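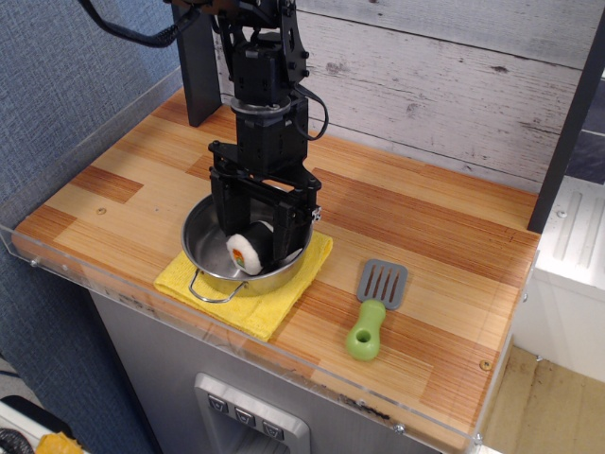

Forums > Play Spaces > Pretend Kitchens > Show Your Setup

Filed under: play food, small pots, countertops

turis_mama
Okay, I am officially obsessed with toy kitchens and I blame this board! Ours has a real wood block top, all those blond and orangey strips, and it makes even a plastic spatula look good. Right now everything is sushi. Sushi in the pot, sushi in my shoe, sushi in the bath (plush does NOT dry fast, by the way). What are you all using for cookware? I want more real metal and less plastic.

kulcombe91
Metal all the way! I got 3 little stainless pots at a yard sale in April and they've taken a beating. The sound is half the fun - you can hear soup happening from upstairs.

Fouad El Khatib
I'll disagree on the sound, I work from home. My fix is a folded microfiber cloth under the pot. Bright yellow, so it doesn't get lost, and it saves the wood from scratches too.

turis_mama
Love the cloth idea, and it doubles as a pot holder.

illari_k
Am I the only one who doesn't like metal for the tiny ones? Thin wire handles pinch. My nephew found that out. I'd stick with plastic until they're 3 at least.

kulcombe91
Fair, check the handles. Ours are solid though and we've had zero pinches.

Fouad El Khatib
Also, who boils sushi?

illari_k
My nephew. With a side of felt pancake. It's his best dish!

turis_mama
Sushi soup is a classic here, I won't hear a word against it. Has anyone sewn their own rolls? I've got white fleece and scraps of orange, green and red felt, and I want to try a batch this weekend.

illari_k
Yes! Glue the filling before you stitch the edge or it slides everywhere. I'll dig out my pattern tonight.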